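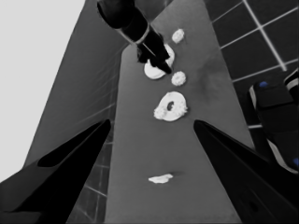 Transcribers Wanted: Clamness Militia Rolls

The Tillenon Family History Society is looking for people to help transcribe the Clamness militia rolls and the pension papers filed with them. The rolls list 2,634 names from the county, many with age, birthplace, occupation and next of kin. They have been scanned but not indexed.

What you would do

Each transcriber gets a batch of 25 pages. You type what is on the page into our entry form, keeping the original spelling. Every batch is read by a second person, and differences go to the project editor. Nearly 40 batches are still open.

The Brelis company books are the hardest. The clerk used his own abbreviations and the ink is faint in places. Please ask for these only if you have read handwriting from the period before.

What you need

A computer with a large enough screen to read scans
Three or four hours a week from February until your batch is done
Patience with bad handwriting

You do not need family ties to the county. The work is unpaid. Transcribers get a free copy of the finished index and may look up as many as 92 names in the pension papers before the index opens to members.

How to apply

Write to the Clamness Rolls Project, care of the Society. Tell us what records you have worked with, if any, and whether you prefer rolls or pension papers. We will send a one-page sample to transcribe. Return it with your name as you want it to appear in the index.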